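Mesten Tabletop Items, README

Contents
Notes and stills for small household items placed on or into open containers. Maintained by Tülin Keskin. Last edited December 5, 2010.

Scope
Personal care and desk items only: hairbrushes, combs, pens, and the cups and trays they are stored in. Kitchen items moved to the Ferport set in June and are no longer listed in this one.

Layout
items/ one text file per item
containers/ one text file per container
stills/ up to 500 files per folder
pairs.txt which item goes with which container

Naming
Item names are color first, then noun: pink_hairbrush. Containers add the material when it is known: black_mesh_pencil_cup. Do not use shop names. Older files with the Stusix prefix have been renamed; scripts that still look for the prefix will fail silently.

Surface
White board laid on a light wooden table. The container stands upright on the board, open end up. Long-handled items are entered under "brush" even when the handle is longer than the head.
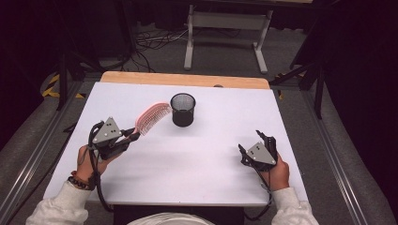
Bristle color and tip color are separate fields. For a brush with pink bristles and white tips, enter pink in the first and white in the second. Leave a field blank if unsure; do not guess from the handle.

Known problems
Containers 4 and 9 share a description. Item 8 has no pair entry. Mesh cups are sometimes tagged "solid" because of the rim.

Corrections go to Gordon Ouellet, with the item name in the subject line.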